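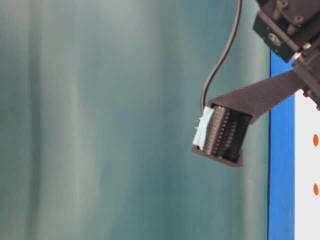
Trerkia 3 and the planner that knows best

Vultix has put out version 3 of Trerkia, its motion planner for small arms, and the release notes promise "cable-aware" paths. We have been promised that before. Vlasta Zupan ran it at the Grosport bench through most of June, and her notes are less cheerful than the press copy.

The idea is fair enough. A cable that leaves the wrist and curves down to the gripper head is a soft thing, and most planners treat it as air. Trerkia models it as a chain of 12 segments and checks each one for contact. Fine on paper. In her log of 3000 planned moves, 332 were refused for cable contact, and when Zupan replayed a batch of those by hand she couldn't find the contact in most of them. Vultix says the margins can be tuned. So could the old ones.

She also wants to know why a strip of soft padding on the end of a gripper has to be entered as a rigid box. The support desk told her to shrink the box.

The older Hedlund planner ignores cables completely and at least says so in its manual. We'll look again when the point release is out, and we'd like to see the collision log in a format other tools can read.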